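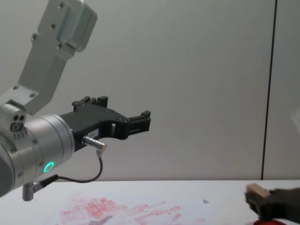 A reader's comment under our spring round-up asked whether hand guiding was worth paying for when a pair of leader handles does the same job from a chair. The reader had tried both, preferred the handles, and wanted to know why the Vovgate teaching kit costs more with the guiding module than without. The question was fair, and the kit has now been on our bench long enough to answer it.

What you get

The Vovgate kit is a teaching package for two small arms. In the box are two leader handles, a foot pedal, the guiding module, a licence key for the recording software and a mains supply with a lead that is too short for most benches. The arms and grippers are bought separately. We ran ours with two-finger grippers on both sides and a white table between them.

Set-up

Allow a full morning. The software found both arms on the first attempt, but the leader handles must be zeroed in a fixed order, left then right, and the printed guide gives it the wrong way round. The on-screen help has it correctly. If the order is reversed, the right handle drives with a constant offset at the wrist and no warning is shown.

Payload settings are entered by hand. Guiding depends on them entirely. With the gripper mass set too low, the arm sinks when the joints are released; too high, and it climbs. The software accepts any value you type, and I would have liked a check.

Hand guiding

With the pedal down, the arm goes light and you move it by the wrist. Friction in the first two joints is low. The last joint is stiffer and tends to lag, so fine rotation of the gripper takes two hands. Positions are stored on pedal release or as a continuous path.

For fixed positions this is the best method I have used at the price. You place the gripper where it should be and the arm remembers it. Returning to a stored position gave no trouble over a week of use, including after a full power-down on the Friday.

For continuous paths it is less convincing. Every hesitation is recorded. The smoothing filter has 3 levels: the lowest does very little, and the highest rounds off corners that were put there on purpose. I left it in the middle. Guiding both arms at once is possible on paper, but it needs two people and they get in each other's way.

Leader handles

Remote control is the stronger half of the kit. The handles are geared to match the arms joint for joint, and the lag is small enough to forget after a few minutes. Wooden blocks are a sensible first task. Approach, close, lift and set down can all be shown in one take, and the gripper trigger has enough travel for a part-closed grip.

There is no force feedback. You judge contact by eye, and on small parts it is easy to press into the table before noticing. The force limit should be lowered for beginners; we settled on 20 newtons and had no further stops caused by heavy landings.

The handles weigh little but have no rest position. After 30 minutes the forearms complain. Lanska sells a bench cradle that fits with 2 bolts, and I would count it as part of the price.

Software

Recordings are listed by time only. They can be renamed one at a time, with no bulk option. Trimming the start and end of a take is quick, but a section cannot be cut from the middle, so a fumbled grasp means doing the whole take again. Export works in the open format and in Vovgate's own. Replay at half speed is useful for checking clearance between the arms and should be used before every full-speed run.

Against the others

The Fontes set is cheaper, handles only, with a looser trigger and better file management. Gunmont's guiding module feels smoother at the wrist but will not work with a second arm.

Verdict

To the reader's question: if your work is mostly picking, placing and passing between two arms, buy the kit without the guiding module and spend the difference on the cradle. If you need repeatable fixed points as well, the module earns its cost.

For: close joint matching, dependable stored positions, good trigger.
Against: no force feedback, poor file list, printed guide in error, short mains lead.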